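**Ticket:** cell 2, teardown bench
**Opened:** 12th July
**Unit:** Rekside arm, wrist camera, two-finger gripper
**Status:** closed, one follow-up open

**Problem as reported**

Gripper stops short when closing on small parts. The controller throws a position error, the arm holds where it is, and the operator has to clear it by hand. Started on the late shift. Happens on drive carriers and latches, never on anything wider than a power supply cable bundle.

**First checks**

Power cycled the controller. Error came back on the third close. Swapped the gripper cable at the wrist for the spare from the Butedik kit, no change. Put the old cable back and tagged the spare as good.

Ran the fingers open and closed with nothing between them. Full travel, no error. Ran it again at low force and it stopped 2 mm short of closed. So the fingers can get there, but something is dragging and at low force the motor gives up.

Took both fingers off. Fine gray dust packed into the left slide, most of it behind the wiper. Cleaned it out with a brush and a dry cloth. No solvent, the Jamov manual is clear on that. Light grease on both slides and fingers back on. Low-force close now goes all the way.

**Second problem, found while testing**

With the slides clean the position error was gone, but the gripper was going down off target on the drive side of the case. Good at the power supply end, bad at the carrier. That points to the camera-to-gripper offset and not to the slides. It was probably off before and the stopping hid it.

Checked the camera bracket. One screw turned a quarter turn with finger pressure on the key. Tightened it, added thread lock, and redid the hand-eye routine with the board from the Guerra box. The routine wants 12 poses. The first run failed on pose 9 from glare, so I turned the bench light down and ran it again. Passed.

Then back to a real job. Dell tower on its side, processor and memory already out, drive carrier as the target. Slow approach, speed held at 90 mm per second, gripper brought in low over the blue carrier.

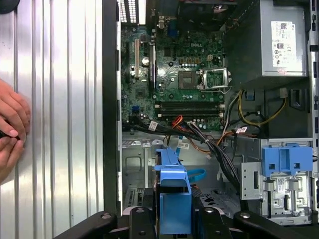
Gunārs Šimkus wrote back that the speed limit should stay on until the bracket has been through a full shift. He also asked whether the finger bolts had been torqued or only snugged, as they were snugged the last time the fingers came off and one side crept.

Fair point. They were snugged. I pulled the fingers again, cleaned the threads and torqued all the bolts to the value on the card inside the cabinet door, then repeated the low-force close. Still full travel. Offset check repeated too, no shift.

**Left in place**

- Speed limit stays at 90 until the next shift signs it off
- Paint mark across the bracket screw head and the bracket – if the line is broken, stop and redo the hand-eye routine
- Slides to be brushed out every 200 cycles, added to the sheet on the cabinet

**Open**

The wiper on the left slide has a nick in it and will let dust in again. Replacement requested from Rekside, no delivery date yet. The right one looks fine – leave it alone.

Closing this one. Wiper goes on its own ticket.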